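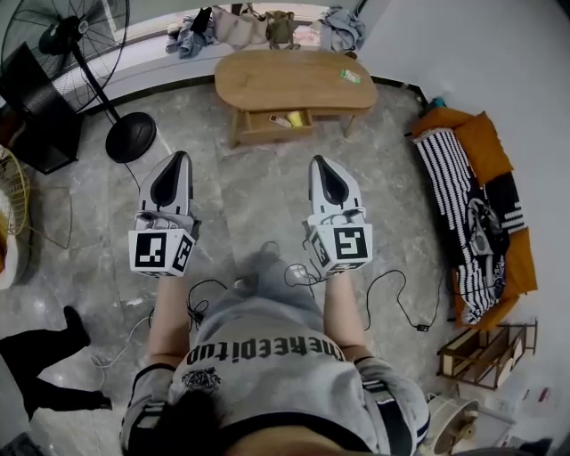 Finbarr Ó Briain asked whether the Kirkano hand-held gripper kit could be renewed before the trial period closed, as the quote lapses in December. Agreed to finish the review first.

1. Kit on trial
Kirkano supplies the grippers in pairs. Quoted at $281 a month, cables included — freight from Tapley is extra. Muso has not yet quoted.

2. Finger pads
Pads to be checked for wear after 154 grasps. Thin card stays on the test list.

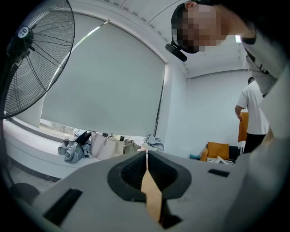 3. Actions
Ondis to send the service terms. Spare pads: order seven. Review resumes at 2:30 pm in the small room.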